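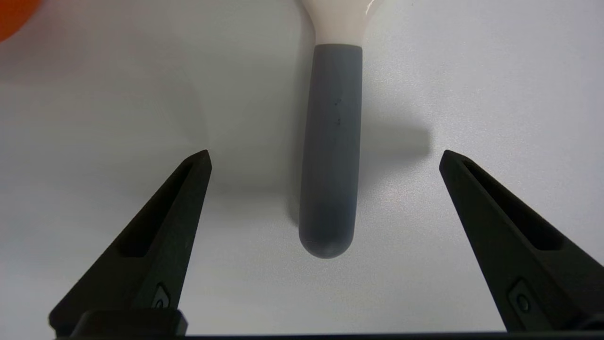 What does a painting contractor do before any paint is opened?

Walks the job, measures it, and writes an estimate that both parties can read the same way. Most disputes between painters and homeowners go back to this stage, so the chapter stays with it until Section 4.5 and leaves brushes, rollers, and sprayers for Chapter 5.

# Chapter 4: Estimating a Residential Repaint

## 4.1 The site visit

An estimate given over the phone is a guess. Room size matters, but the condition of the surface usually matters more. A bedroom with sound walls and one old color may take two painters a single day. The same bedroom with peeling trim, nail pops, and a water stain on the ceiling can take twice as long, and the extra time is nearly all preparation.

On the visit, the estimator should carry a tape or laser measure, a flashlight, a putty knife, a moisture meter, and a printed form. Start at the door of each room and move to the left. Write down the wall, ceiling, and trim conditions separately. Ask the owner which furniture will be moved, and who will move it. Ask when the house was built. In a house built before 1978, old coatings may contain lead, and the rules covered in Chapter 2 apply to any work that disturbs them.

Press the putty knife gently against the old paint near windows and in bathrooms. If it lifts, mark the area on the form as failed coating. Do not scrape further without the owner's permission.

## 4.2 Measuring

Wall area is the perimeter of the room multiplied by the ceiling height. Estimators differ on whether to subtract doors and windows. In this book we subtract openings larger than a standard door and leave the rest in, which covers the slower work of cutting in around them.

Consider the Obura house, a one-story home used in the exercises through Chapter 7. Its interior walls come to 1,982 square feet after large openings are taken out. The owner wants two finish coats in one color. If the chosen paint covers 300 square feet per gallon, one coat takes 6.6 gallons and two coats take 13.2. The estimator rounds up and orders 14.

Coverage rates printed on a can assume a smooth, sealed surface. Bare drywall, heavy texture, and deep color changes all bring the rate down. Primer is figured separately and should never be buried in the finish paint line.

## 4.3 Labor

Labor is the largest cost on nearly every repaint. A new company often borrows its production rates from a trade table. An older one should use its own records. Lena Zalewska, who trained estimators at the painting firm Zorkthorpe, had each crew lead write down hours by task at the end of the shift: masking, patching, sanding, priming, finish coats, cleanup. After one February slow season spent sorting these sheets, the firm stopped quoting trim by the room and began quoting it by the linear foot.

Setup and cleanup are often left out. If a crew spends 30 minutes at each end of the day on an 11-day job, that is 11 hours per painter that must be paid for by somebody.

## 4.4 Writing the scope

**Scope of work** means the written list of what will be painted, how it will be prepared, and what is left out. Closets, the insides of cabinets, radiators, and the top edges of doors should each be named. "Paint living room" is too loose. Compare this line from an estimate by Tatu Mosoti:

> Living room: fill nail holes, sand patches smooth, spot prime, two coats eggshell on walls. Ceiling and window sashes not included.

A customer who expected the ceiling to be done will see the problem before signing.

The estimate should also give the price, the payment schedule, the number of days it stays open, and the hourly rate for added work. A small allowance can be listed for hidden damage. Mosoti's form sets it at $300, billed only if used.

## Terms to know

- scope of work
- failed coating
- coverage rate
- production rate
- allowance

## Before you read on

1. Measure one room where you live, using the method in 4.2. Keep the figures for the exercise at the end of 4.6.
2. Rewrite "paint hallway and doors" as a full scope line.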